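Zarico - Galerie : la casserole inox et son couvercle en verre

Mise à jour : 12 août 2020
Textes : Yen-ting Lui. Relecture : Finbarr Hennessy.

Cette page complète la fiche d'entretien Zarico, série batterie de cuisine. Elle porte sur un seul ensemble : une casserole basse et large en acier inoxydable, deux anses noires, couvercle transparent à bouton noir. Le plan de pose est une surface à motif marbre, veinée de beige. Les valeurs de référence sont celles de la fiche : contenance utile 1,725 l, masse à vide sans couvercle 755 g.
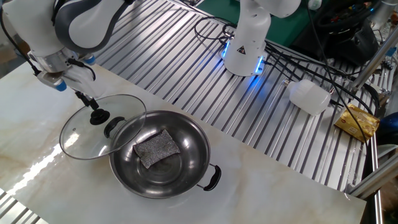

Casserole ouverte, couvercle incliné tenu par le bouton, tampon à récurer gris dans la cuve.

Le tampon se pose à plat et se déplace par cercles concentriques, du centre vers la paroi, sans appuyer sur l'arête du fond. Sept passages suffisent pour un voile calcaire ordinaire. Sur un fond poli miroir, on s'en tient à trois et on termine à l'éponge douce - les microrayures se voient surtout en lumière rasante. Le couvercle se nettoie à part. Aucun abrasif sur le verre ni sur le cerclage argenté, où les dépôts se logent dans le joint entre les deux matières. Une brosse à poils souples passe dans cette gorge. 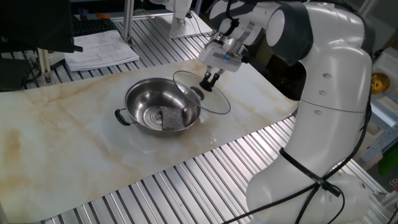 Pour la repose, on présente le couvercle de biais, un bord d'abord, puis on l'abaisse jusqu'au contact sur tout le pourtour. La cuve doit être vide et sèche avant fermeture : un tampon humide oublié à l'intérieur marque l'inox en une nuit. Vérifier aussi le serrage du bouton, un quart de tour au maximum, et l'absence de jeu dans les fixations des anses.

Le rangement se fait couvercle retourné, bouton vers le bas, avec un disque de feutre intercalé. Les modèles Olano et Olmedo suivent la même procédure - seul le diamètre du disque change. Les disques sont référencés chez Limarwood. La galerie consacrée aux poêles sera mise en ligne en novembre.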